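10/5/23 - notes for the cord talk, 40 minutes with questions

Start without the title slide. Hold up the knotted extension cord from the garage and let people look at it. Ask who has one like this at home. Wait for the hands. (They always laugh, give them time.)

Hello and thanks to Aliki Giannakopoulos for setting this up. I said yes before she finished the sentence. I have wanted to give a whole talk on putting cords away for years and now I get to!

**Why I care about this**

Tell the Zadudia story. I was packing up the repair fair in August, it was getting dark, and we had one bin with every cord from every table in it. Took Rafail Sarantis and me longer to untangle that bin than it took everyone else to fold the tables and sweep. The next morning I bought a pack of small cardboard boxes and a marker, and I've been at it ever since.

Keep this short. Last time I went on too long and had to skip the demo.

**How a cord wants to lie**

- Every cord has a natural curve from the factory. Find it before you start.
- Pass the cord around so people can feel the twist. Use the soft one first, then the stiff one from Erberg.
- Don't wrap it around your elbow. Everybody does, I did for 20 years. Each wrap puts in a twist and the cord will throw it back at you later as a kink.
- Over-under for anything long. Plain loops are fine for a short power cord.

Demo here. Do the over-under slowly, twice, facing sideways so they can see my hands. Then let go of one end and throw it - it should run out straight. If it doesn't, laugh and do it again. It's a great moment either way.

**Loop size**

Loops should be as big as the box allows. Small tight loops look tidy and they are hard on the cord, especially near the plug where it bends the most. For a short power cord I like loops roughly 6 inches across. Heavier ones want 12 or more, and if your box can't take that, get a bigger box.

People will ask about ties. I use a strip of hook-and-loop, loose. Rubber bands go sticky. Twist ties are okay for a week. With a box for each cord you may not need a tie at all, and this is the part I get excited about, so slow down when you say it.

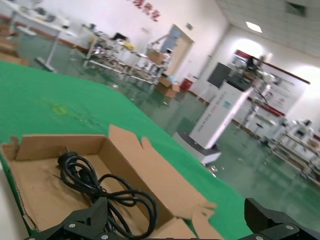
One box, one cord is the whole system, and it's so cheap! You don't need new boxes. Old shipping boxes are fine, the ones with the soft corners that you were going to flatten anyway. The torn, ragged edge on the left wall doesn't matter a bit, and neither do the creases in the bottom. Point out the black plug end lying near the upper left of the coil, up where you can get at it. I always look for the plug first when I open a box, and if it's sitting with the loops instead of buried under them, I'm happy. Mention flaps: leave them on if the box lives on a table, cut them if it goes on a low shelf and they keep catching.

Ask: who has opened a box of cords and had to tip the whole thing out to find an end? Hands again.

**Labels**

Write on the end of the box that faces you. Length, what it fits, and where it came from if it belongs to a certain machine. The Peltonen sander cord and the Peltonen fan cord look the same to me in bad light, so mine say SANDER and FAN in big letters. Skip color codes unless you're the only one using the shelf. I had a lovely color code at Skurkonura and I was the only person who could read it.

A tag on the cord too, near the plug. Masking tape folded over itself works. Cords wander off from their boxes, and a tag gets them home.

**The mystery cords**

Big one, people love this part. Everyone has a few that fit nothing. Put them in a box, write the date on it, and if you haven't opened it in a year, take it to electronics recycling. Check for cracks, bare wire and loose prongs while you're at it. A damaged cord doesn't go back in any box. Please say this one clearly, and say it again at the end.

**Hands-on**

Tables in pairs, each pair gets a tangle and an empty box. Rafail walks the left side, I take the right. No racing! Last time two people made it a race and we got elbow wraps all over the place.

Bring:
- spare boxes, flat
- markers, the fat kind
- roll of masking tape
- the stiff Erberg cord (it's in the car)
- scissors for the flaps

Questions at the end. Somebody will ask about earbuds. Figure eight around two fingers, and show it.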